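Subject: Re: [robotics-club] Wrist markers, bubble wrap, and whose turn it is
From: Dineo Nkosi
To: robotics-club list

Good scissors, bad cable routing: 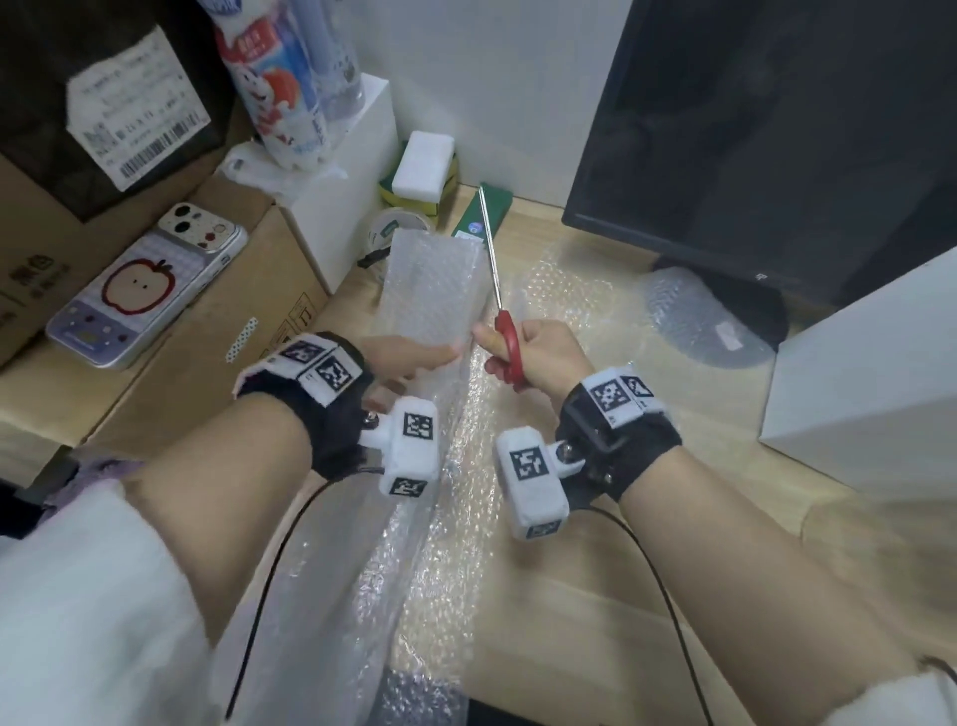
1. Cables

The left one curves down over the bubble wrap, which is exactly where the blades want to go. We own one spare. Please send it up the sleeve or tape it to your forearm before you start cutting. There is tape on the desk. There is always tape on the desk.

2. Markers

Keep cuffs clear of the straps. If the tracker loses the squares, the log fills up with zeros and Recep has to trim it by hand, and then he writes to the list about it (see below).

3. Numbers

We have 582 clean wrapping and cutting runs. The Virham entry form wants 1000 by the end of March. I have done the subtraction and would prefer not to share it.

4. Friday

Hülya has the room from four. Bring something fragile to wrap, but nothing you'd miss. Cengiz, the glass swan was a lovely gesture and we are still finding it.

Recep Baysal wrote:

> Hi all,
>
> I went through the last batch last night. We recorded 603 runs and I had to throw out 21, nearly all for the same reason: hand turned over, markers facing the floor, tracker has no idea where you are. Neither did I by the end.
>
> Can we agree on a rule? Pick up the scissors first, check both wrists on the screen, then hit record. Necati says this slows him down. Necati has nine of the 21.
>
> Also, who is buying the bubble wrap? The club budget says "misc." and I'd like to know how much misc. we have left.
>
> Recep

On the wrap: me, and not much. Cut smaller pieces, and please stop popping it between runs. The mic picks it up.

Dineo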